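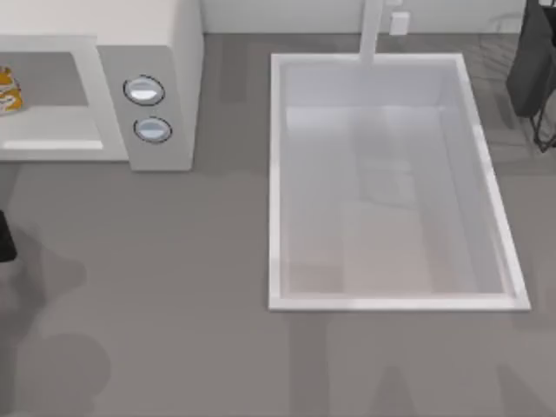
Knobs on the left, sink on the right, and a whole evening gone in between.

Wed 8 March

So I have been comparing grippers in a kitchen that doesn't exist. My real kitchen has a toaster in it that trips the breaker, and I'm not adding robot arms to that circuit, so simulation it is. The counter is gray, the sink is white and empty, and the microwave has two round knobs that have taken more out of me than any appliance I've paid for.

The plan was simple enough to fit on a sticky note. Two arms, one counter, two grippers to try. The first is the Stuline, a plain parallel jaw, two flat fingers that open and close like a very serious clothespin. The second is the Zevelura, which has three curved fingers and a manual that runs to 369 pages. I read maybe forty of them. The model files for both loaded without a fuss, which made me suspicious for the rest of the night.

I started with the Stuline because I like to feel competent early. The job was to turn the upper knob a quarter turn and let go. Flat fingers on a round knob sounds like a bad match and for the first hour it was. The fingers would close, the wrist would roll, and the knob would stay exactly where it was while the pads skated around it. I raised the friction on the pads until it worked, then noticed I had given them roughly the grip of a gecko in wet cement. I put it back to something a person could buy and slowed the wrist down instead. Better! It caught on most of the tries and I only had to look away for the others.

Then the lower knob, which sits a bit close to the upper one for my taste. The Stuline got in there fine. It's narrow, it's dumb, it goes where you send it. The Zevelura went in with all its fingers spread like somebody reaching for the last dinner roll and bumped the upper knob on the way past. Every time. You can tell it to start with a half-closed hand (page 212, I did get that far by skipping), and that fixed the bumping and broke the grasp.

I left the whole thing running while I slept: 826 tries with each gripper, mixed between the two knobs, arms starting from slightly different spots. The log came to 2,142 warnings by breakfast. Nearly all of them were the same warning, telling me a joint was near its limit, in the tone of a smoke detector with a low battery. I've turned that one off now and feel no guilt.

Where it landed: on the upper knob the Zevelura was clearly better. Once it has hold of something round, it has hold of it. On the lower knob the Stuline won by a lot, and it also finished faster, and it cost me less swearing per turn. I haven't plotted any of this properly. There's a spreadsheet. It has colors.

The camera was its own little side quest. I had the view set high and looking down, which is great for seeing the sink, the counter and the top of the microwave, and not so great for seeing the arms when they're hanging back. For a while all I had to go on was shadows creeping up from the bottom of the picture. I got oddly good at it. I could tell the left arm was drifting by the shape of the gray blob it made on the counter. Engelbert Tanner, who reads these posts and writes me long emails about them, says I should mount a second camera at the wrist and stop reading shadows like tea leaves. He's right, and I've ordered my thoughts on the subject, if not the camera, which in a simulator is free.

Controllers, quickly. I used the stock position controller for all of it. I tried the Bachmann one, which lets the wrist go soft when it meets resistance, for 3 runs. The first two were lovely. In the third the arm went so soft it sort of leaned on the counter and stayed there, and I knew just how it felt. I'll give it a fair go once I've worked out what its stiffness numbers are measured in.

Next up is the microwave door, and after that maybe putting something in the sink and getting it out again. There's a meetup in Ondville in May and I've said I'll bring results, so I should probably plot the spreadsheet.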